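Flasix Releases "After the Water," a Documentary on the Utport Flood

UTPORT, December 19, 2019 - Flasix, the nonprofit media group based in Gernurmont, today released "After the Water," a 79-minute documentary about the November flood that pushed the Guérin River over its banks and into the lower half of Utport. The film is free to watch online and will be shown at the Utport Public Library through the winter.

The river crested shortly before dawn. By the time the evacuation order was lifted, 1,129 homes had been damaged and the only bridge to the east side was closed to cars. The film follows families over the first days of cleanup, from the shelter at the high school to their first look at what was left of their streets.

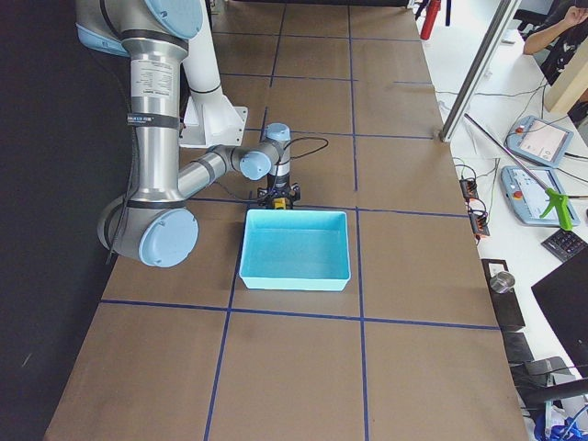 Director Gaëtan Aubert and a crew of four recorded interviews with 21 residents, along with dispatchers, a school bus driver and the owner of a hardware store that stayed open on generator power. Much of the footage of the rising water was shot by residents on their phones.

"People wanted to tell it in order, hour by hour, so we let them," Aubert said. "We cut very little out of those first conversations. There is no narrator. The people who were there do the talking."

The film also looks at the older levee on the Guérin, which was last raised 17 years ago, and at the question of whether homes on the lowest streets should be rebuilt. Residents on both sides of that question are heard at length.

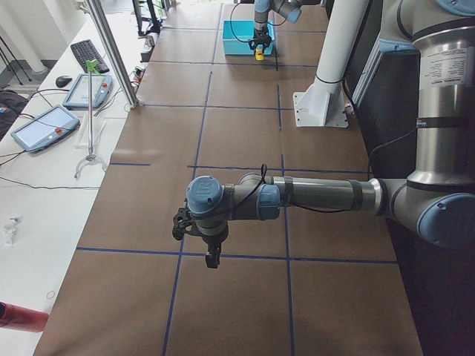 A worktable covered in brown paper and divided with dark blue tape.

Flasix will lend DVD copies to schools, churches and neighborhood groups in the county at no charge. A discussion guide for high school classes comes with each copy. The full interviews, including material that does not appear in the film, will be placed in the library's local history room, where residents can also add their own photos and written accounts.

Captions are available in English and Spanish. Groups that want to host a screening should contact the Flasix office in Gernurmont at least two weeks ahead.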